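Section 4. Running the Assembly Demonstration on Visitor Day

By now you've bolted down your Sendero cell, made your coffee, and probably rearranged the chairs twice. We love this part! What follows is the short show we give at our own open house in Veker, and you're welcome to borrow all of it.

1. Turn the cell on 60 minutes before the doors open, so you can take your time over the checks.

2. Look over the practice board before you let anyone near it. The drive should sit snugly in its blue caddy, the processor in its socket, and both memory modules between their latches.

3. Load the program named Clullimen from the main menu and set the speed to 56 percent. It can go faster, of course, but people like to follow what the fingers are up to.

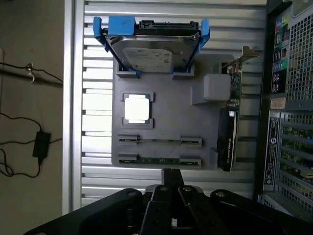

4. Run the whole program once by yourself, start to finish, with your hand near the stop button. If a part catches on its way in, press Stop, seat it by hand, and go back to step 3.

Note: If the screen shows message 114, the board has shifted on its panel. Tighten the mounting screws and run the position check again (see Section 2).

5. Welcome your group and show them the stop button first. Melahat Dönmez, who wrote our very first visitor script, always lets a guest press it during a slow practice move, and the kids in particular will talk about that all the way home.

6. Press Start, step back behind the floor line, and let folks watch a little while before you begin explaining.

CAUTION: Keep hands, sleeves, and lanyards out of the cell while the program is running. A paused robot can start moving again, so press Stop before you reach in for anything at all.

7. When the last group has left, send the arm to its rest position and switch off the cell at the main switch.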